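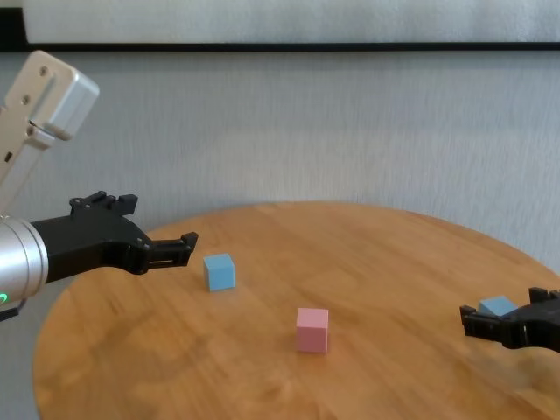
Ein Nachmittag am Spielfeldrand in Zerkow

8. April 2024

Wer zum ersten Mal nach Zerkow fährt, verpasst den Sportplatz mit ziemlicher Sicherheit, denn er liegt hinter der alten Molkerei, und das Schild ist seit Jahren zugewachsen. Dabei lohnt sich der Umweg! Hier spielt Julora Zerkow American Football, in einer Liga, deren Tabelle man lange suchen muss, und zwar mit einer Hingabe, die mich schon beim Aufwärmen angesteckt hat.

Zum Saisonauftakt kamen 286 Zuschauer, bei 2.265 Einwohnern eine stolze Zahl (und da sind die Hunde noch gar nicht mitgerechnet). Gegner war Windine, im September noch klarer Sieger auf eigenem Platz. Diesmal ging es zäh los, viel Laufspiel, viele Strafen, zur Pause stand es 7:6. Dann fing der Ballträger mit der Nummer 16 einen Pass, den ich schon im Aus gesehen hatte, und lief und lief, bis hinter mir jemand vor Begeisterung die Thermoskanne fallen ließ.

Am Ende hieß es 20:13 für Zerkow. Gefeiert wurde wie immer im Farina, der Pizzeria gegenüber der Kirche, wo die Spieler noch mit Gras an den Stutzen saßen und den dritten Versuch kurz vor Schluss wieder und wieder durchgingen. Das nächste Heimspiel ist in 2 Wochen, der Eintritt bleibt frei.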